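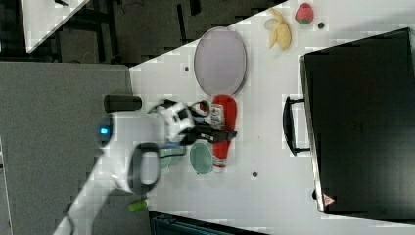 *The white table, with the ketchup, the bowl, the tray, the fruit and the big case.*

## One tray to keep a table tidy: does anyone believe this?

**pennyfold** (original post) — Oct 19, 2025

My sister-in-law has sent me an article by a chap called Vikas Rastogi who says every shared table needs one large tray and nothing else. Everything that has no business being on the table goes in the tray, and when you want to eat you lift the tray off. He calls it the Halance method and there's a paid guide with 47 pages in it. 47 pages, about a tray.

I've got the oval one, greyish lilac with a darker rim. You'll notice it is lying there flat with the ketchup below it, a banana and a strawberry above it, and the bowl off to the left. None of it in the tray. So my first question is whether people who swear by this live with other human beings.

Second question is the black case. It takes up most of the right-hand side and there isn't a tray made that would swallow it. Rastogi says "bulky items find their own home". Do they? Mine hasn't.

Not after a telling off about the banana, thanks.

---

**tuppence_h**

I've done the tray thing for years without a guide and it works, but you have to be strict about who puts what in it. Ours is for things in use this week. Anything older gets moved by me, with a bit of muttering.

The ketchup would bother me more than the case. Lying on its side on a bare table it'll go for a wander the first time somebody leans on the edge. Stand it up or put it in the tray.

---

**Orrin_B**

> it'll go for a wander

Most squeezy bottles are flattened a bit front and back, so they stay put. I'd want to see one roll off before I rearranged my kitchen over it.

Also not convinced by "strict". Every tidying system works if you're strict. If I were strict I wouldn't need a tray.

---

**tuppence_h**

Ours has rolled. Twice. It was a round one, I'll give you that.

---

**kettle_and_co**

What are the little holes in the tabletop for? There's one near the strawberry, one left of the tray and one down by the bowl. If that's a work table somebody has turned into an eating table then I'd be looking at those before buying any trays. Crumbs go down holes. I had a desk with a cable hole and what came out when we moved to Wullesville would have fed a family of mice.

---

**pennyfold**

No idea what they were meant for, it came like that. Second hand, no paperwork. I run a hoover over them when I remember.

---

**Orrin_B**

Bit of white tape on the underside. Takes 3 minutes. Don't buy the plastic plugs, they sit proud of the surface and your plates rock on them.

---

**kettle_and_co**

Tape on the underside leaves you with a tiny well that fills up with crumbs and jam. I'd go for plugs every time, but get the flat ones and push them in properly.

---

**Orrin_B**

I've had the flat ones. They weren't.

---

**matubbar_k**

Kavinda Matubbar here, I help run the repair mornings at Julcombe and I get asked about tables a lot. Two things.

Plugs are fine if you measure the hole first. People guess, buy a mixed bag, and then none of them fit. Use a ruler or take a pencil rubbing to the shop. Tape is fine too if you change it. You're both right and could stop.

On the tray, I'm with the doubters. A big tray is a second table sitting on your first table. We had one in the tea area and in a month it held dead batteries, a glove, some string and no biscuits. We took it away and people started carrying things back to the cupboard, grumbling. I don't say that proves anything, it was one tray.

---

**tuppence_h**

A tray full of rubbish is a tray that wants emptying! I don't see how that's the tray's fault.

---

**matubbar_k**

It's the tray's fault in that it gave the glove somewhere to live.

---

**damson_lane**

Can I be dull and ask about the food? Peeled banana doesn't keep on a tabletop with or without a tray. I'd put the fruit in that mint green bowl, since the bowl is right there, and then you've only one thing to pick up when you wipe down. Same for the strawberry. I'm presuming the light green thing next to the bowl is a cup? If they're a set then stack them when they're not in use and you've gained a bit of space for nothing.

And the dark grey cylinder over on the left edge, is that a pen or a pot of something? Whatever it is I'd have it away from the edge.

---

**Orrin_B**

Don't stack a cup in a bowl, you'll knock the pair of them over reaching for the ketchup.

---

**damson_lane**

I've stacked cups in bowls my entire life and I'm still here.

---

**pennyfold**

Fruit in the bowl is fair and costs me nothing, so I'll do that. Cylinder is getting moved. I'd still like someone to tell me what to do about the case, which is the thing I asked about.

---

**longshanks_ivy**

Measure the case, then measure under the table. Hard cases that size often go flat on the floor against a wall, or upright behind a door. If it's too deep for either then it needs a shelf of its own and you should price one up. I paid a joiner 200 pounds for an alcove shelf and my husband thinks I was robbed, but I've had my table back since March.

I looked at the Solanki rolling rack first. Didn't like it. It's a shelf on wheels, and it followed us round the kitchen.

---

**kettle_and_co**

200 for a shelf!

---

**longshanks_ivy**

Told you. He says it too.

---

**tuppence_h**

Before you spend a penny, try having the case off the table for 12 days. If someone keeps fetching it back then it wants to be close by and the shelf should be near the table. If it stays wherever you dumped it, leave it there.

---

**Orrin_B**

Why 12?

---

**tuppence_h**

Because a week is too short and I get bored before a fortnight.

---

**pennyfold**

All right. I've put the case upright behind the door as of tonight and it fits, just, though the door now opens less than it did. Fruit is in the bowl. Ketchup is in the cupboard, where I'm told it shouldn't be because "it's always on the table". The tray has nothing in it at all and looks rather smart.

I won't be paying for the guide. I'm also not ready to say the table is sorted, I've had tidy tables before and they don't last past a Sunday roast.

---

**matubbar_k**

Does the door still shut?

---

**pennyfold**

If you lean on it.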